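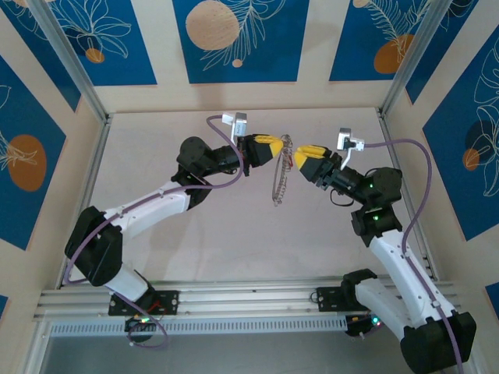
Two arms with a coiled metal piece held between the grippers.

VEHICLE SYSTEMS 2: NOTES FOR UNIT 6
Coil springs, ride rate and damping
Notes by Coralie Gilchrist, revised November 9, 2022

6.1 Terms
Spring rate is the force needed to shorten the spring by one unit of length. We use newtons per millimetre throughout. Wheel rate is the rate felt at the wheel, after the linkage has been allowed for. Ride rate adds the tyre in series. Students often quote the first when asked for the third, and marks are lost for it every year.

6.2 From spring to wheel
The motion ratio, MR, is spring travel divided by wheel travel. For a spring mounted inboard on a lower arm it is less than one.
Wheel rate = spring rate x MR squared
The ratio is squared because it acts once on force and once on travel. Worked case, front axle of the Sorside hatchback: spring rate 60 N/mm, MR 0.7. Wheel rate is 60 x 0.49 = 29.4 N/mm. Note that MR changes through the stroke. The value given on the data sheet is at kerb height only. 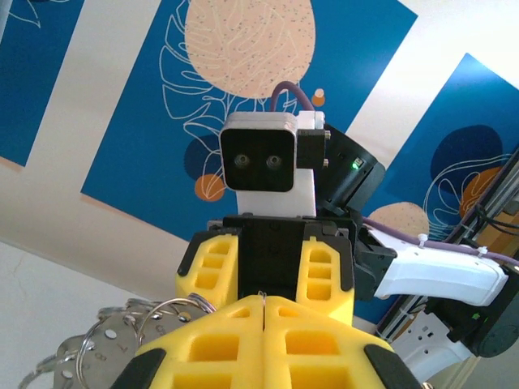

The tyre acts as a second spring below the wheel. With a tyre rate of 136 N/mm, the ride rate is (29.4 x 136) / (29.4 + 136), or 24.2 N/mm. The tyre is much stiffer than the wheel rate, so it changes the answer by less than a fifth. On a stiffly sprung track car it matters a good deal more and must not be dropped.

6.3 Natural frequency
f = (1 / 2π) x √(K / m)
K must be in N/m, so multiply the N/mm figure by 1,000 before putting it in. m is the sprung mass on that corner — leave out the wheel, hub, brake and the lower half of the damper. Most family cars sit between 1.0 and 1.5 Hz. The rear is usually set slightly higher than the front, so that the rear motion catches up with the front after a bump and pitching dies away sooner.

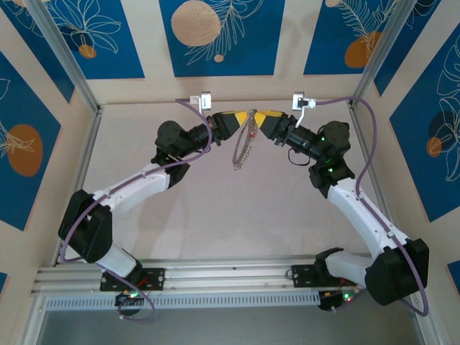 6.4 Damping
Critical damping is 2√(Km). The damping ratio is the fitted damper's coefficient, taken at the wheel, divided by this value. Ratios of 0.2 to 0.4 are common on road cars. Rebound is normally set firmer than bump. To move a damper coefficient to the wheel, use MR squared again, with the damper's own motion ratio if it is not mounted inside the spring.

6.5 Problems
1. The Mestia estate has a rear spring rate of 42 N/mm and MR 0.85. Find the wheel rate.
2. Using the tyre rate from 6.2, find the ride rate.
3. The sprung mass on that corner is 310 kg. Find f, then the critical damping coefficient at the wheel.
4. Repeat 3 with 60 kg of luggage added to the corner. Comment on the change in damping ratio.

Hand written answers to Areeba Butt. Show units on every line.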